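Warent Somoslow Wall Hook, white, pack of five

I bought one pack for the back hall and a second for the bathroom door. The first went up in December, so the notes below cover a heating season and part of a humid spring.

Each pack holds five hooks, five steel backplates and ten screws. Anchors are not included. The backplate takes two screws on a vertical line, and the hook slides down over it and locks with a quarter inch of travel. The listing gives a load limit of 11 pounds in drywall with anchors. I used 1 1/4 inch screws into studs wherever the spacing allowed.

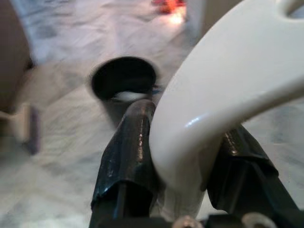

Installation took some 83 minutes for the first pack, most of it spent finding studs. The paper template is printed slightly short. If you mark all the holes from it in one pass, the last hook in a row ends up 1/8 inch off. Measure from a single end with a steel rule and ignore the template.

Load test: I hung a bucket from one hook on a stud and added water in steps. At 11 pounds there was no movement at the plate. At 20 pounds the top of the plate had pulled away enough to slip in a business card. It went back when the load came off. I did not test to failure.

The finish wipes clean with dish soap. A canvas bag strap left a gray scuff after two months that needed baking soda.

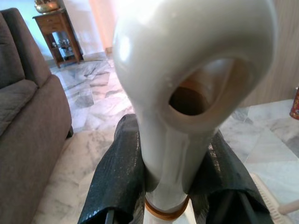
Compared with the Ravcombe hook I had before, the Somoslow sits closer to the wall and holds a heavy coat less well, as the collar tends to ride up. The Ravcombe uses one screw and rotates over time. Marcela Koubek, who owns the Štefanec version, reports the same template error on hers, so check that one too.

Replacement backplates are sold separately as part 491. Mine arrived without screws.

Rating: 4 out of 5 for towels, bags and light jackets. 3 out of 5 for winter coats. One point off in both cases for the template.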